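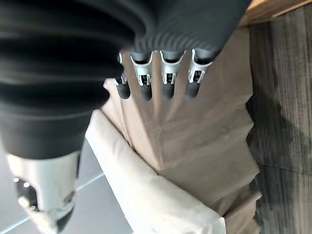
Photo: Wimar

3/19/20

Brown paper everywhere again this evening. I've been wrapping the plates for the move to Jurnedside and I'm so sick of the stuff I could scream, but the kitchen is nearly done (hooray!) and that was the bit I was dreading.

The van people, Hakus, rang at lunch and want 300 up front and the other 900 on the day. Bit steep, I thought, but I said yes before I'd really had a think, as usual. They asked how many stairs and I said 12, then went and checked and it's 17, so I'll have to ring them back and own up.

Found the blue teapot at the back of the cupboard with its lid on! I'd been sure the lid got smashed in November. Made a pot in it straight away, which meant unwrapping two mugs I'd only just wrapped, and then I sat on the floor with a packet of ginger biscuits and read old birthday cards for an hour. Lovely, but no good for the packing.

Can't decide about the big armchair. It won't go through the new front door, I'm fairly certain, though it might go round the back if the gate comes off. Must measure it.

Curry from Ghanem for tea, eaten out of the tub with a plastic fork. Bookshelves tomorrow, and I still need more tape.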